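So the stock grant thing. I said I'd write about it and then didn't for two weeks, sorry, it's been a month.

Short version for anyone new: I work at Ristivum, mid-size software company, you probably haven't heard of us, we make scheduling tools for hospitals and clinics. In December we got bought by Rundance. Big announcement, big all hands call, lots of purple slides. And in the middle of the slides, one line that said every employee would get a "retention award." People went nuts in the chat. Confetti emoji everywhere.

Then the letter came.

The letter is 7 pages. I've read it maybe five times now, once on the train, once in the bathtub (dropped a corner of it in). What it says, as far as I can tell, is that I get 210 shares. Great. Except they vest over four years, nothing at all in the first year, and if I leave before that first year is up I get zero. Also it replaces the old bonus. The yearly one, paid in cash, in my actual bank account. That part was on page 5.

So that's what has me annoyed. A cash bonus I can spend on a furnace. Shares I can't touch till next winter, I can't spend on anything. My furnace is old by the way. It makes a sound.

Went to the Q and A session they set up, the one at 4 pm that half the west coast people were still at lunch for or something. Asked what happens to the grant if they move my whole group under the Morelli team, which is the rumor. The answer was that the grant "follows the employee." OK. But what if the job doesn't follow the employee? They said they'd get back to me on that and so far no.

I put a short version of all this up last week and a few of you wrote back.
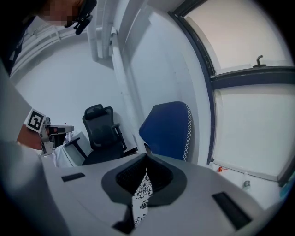

Udel says to check whether it's options or restricted units before getting mad, because at his last place everybody thought they'd been handed shares and it was options, and the strike price was so high that the whole thing was worth less than the paper. Also says to ask about taxes on the day they vest, his first batch got taxed as income and he hadn't put anything aside for it.

Good point and I did check. Restricted units. So they're worth whatever the stock is worth that day, no buying in. Better than I feared. The tax part I had no idea about. Apparently the company can hold back some of the shares to cover it, or you can pay it yourself, and theres a form for picking which. I have not seen a form. Asked HR. HR sent me a link to the letter.

Couple other things people asked.

Is everyone getting the same number? No. Seems to go by level and how long you've been there, but people only whisper about it so I'm not sure. A guy on my floor with less time than me got more. Trying to be a grown up about that.

Could you negotiate? I tried, a little. Wrote a polite email asking if part of it could be paid in cash the first year, to make up for the bonus going away. Got a polite email back. No.

Are people leaving? Two from my team already. Both had offers lined up before the deal closed I think, so maybe not about the grant at all. But the timing is not great and the managers look tired.
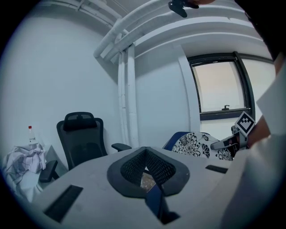 What I can't work out is whether to stay for the year. If I do the math the dumb way, the first chunk is a quarter of the grant, and at the current price that comes out to a bit less than my old bonus. Before tax. And the price moves around, it dropped after the last earnings call and then came most of the way back. So I'd be waiting twelve months for something a bit smaller than what I used to get anyway, and calling it an award. On the other hand after that it vests every quarter, and the insurance at Rundance is a lot better. Much lower deductible. With my knee that's real money, I shoud count it.

Health plan details were on a totally separate site with a separate login, naturally. Took me about 2 hours to get in. The password has to have a symbol but not that symbol.

Plan for now – stay put, sign the thing before the deadline, keep asking about the form. Get a quote on the furnace. If any of you have been through one of these where the buyer swapped cash for stock, tell me how you handled the tax part, and whether you sold right away or held on. I'm leaning sell. My brother thinks I'm crazy but he also held on to his last car till the floor rusted out.

More when HR writes back.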